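The Last Ferry to Flimcombe
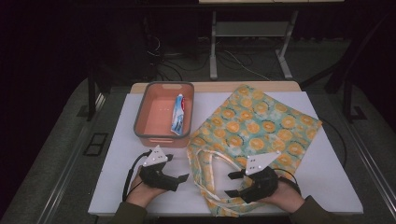

My sister rang in July to say the house at Flimcombe had sold, and that I had until the end of the month to collect whatever I wanted from it. I took the afternoon bus. It was 90 minutes to the ferry and I hadn't packed properly. I never do. I had laid my things out on the table that morning, the toothpaste in the orange tray and the cloth bag with the fruit on it lying flat beside it, and then I drank my coffee and looked at them until it was nearly time to go.

The ferry was the Dristeo, the same one we took as kids. The man at the counter wanted four dollars for the crossing and wouldn't take a card. I found the coins in my coat.

"Last one back is at six," he said.

"I'm staying the night."

"Suit yourself."

It rained the whole way over. I sat inside near the heater with a woman who was carrying a tomato plant on her knees. She asked which house, and I told her the green one past the Eshun store.

"It's grey now," she said.

It was grey. The key still stuck. Somebody had taken the curtains down and the rooms were smaller than I had them in my head. In the kitchen the pencil marks were still on the door frame, my sister's always a bit above mine. The top one said 165, in Dad's writing, with a line under it.

I had come for the clock and the good saucepan. I got a screwdriver from the shed instead and started on the door frame. The wood was old and the screws were painted over - it took me until dark to get the first length off the wall.

My sister rang at nine and asked if I'd found the clock.

"Not yet," I said, and went back for the second piece.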